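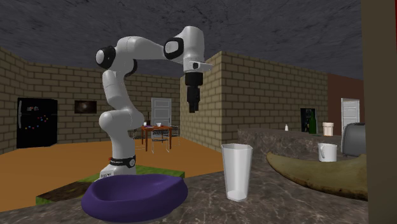 Will the arms mean fewer of us in the canteen kitchen by spring? Probably two fewer on the early shift, through people leaving and not being replaced, and the rest of us will be doing different work from what we were hired for.

That is how it was put to us on Friday, more or less. I wrote it down in the break room so I would have it straight.

Distberg serves 1,175 lunches on a normal day. Kiteck is supplying the arms, and they start on the dish return and the cold counter. Bowls, glasses and mugs first. Pans stay with us, and so does anything with a blade.

I have been on the practice screen most of this week. They built a pretend kitchen for it, which looks more like somebody's apartment than our place. There's a fridge with magnets on it and a toaster. The arm is white with black caps at the joints. You give it a bowl or a glass and watch where it plans to go, and if you don't like the plan you stop it and mark the spot. I marked a lot of spots on Tuesday's module and fewer after that. My eyes were sore by three.

The log says 2,005 practice runs so far for the whole team. I did almost none of the early ones, as I was covering the dish room.

What bothers me is the pace. When I clear a counter I do the glasses first and leave the bowls, and I talk to whoever is next to me. The new job is a stool and a screen and a headset. The stool is fine. My wrists have felt better this week than they have since summer, I'll say that. But I went a whole morning without talking to anyone except to ask for the password.

Pay stays the same until the review in December. After that there is supposed to be an operator grade. I asked if it would be in writing and was told it was being drafted. The woman from Rurkititz said at their site it took 19 weeks to come through – and they were told it was being drafted too.

Stopped at Lazăr on the way home for bread and onions. Ate late. I still have to do the second module before the next shift, the part on what to do when the gripper drops something. Need to find the printout, I think it's in the other bag.

Asked to keep one dish room shift a week. No answer yet.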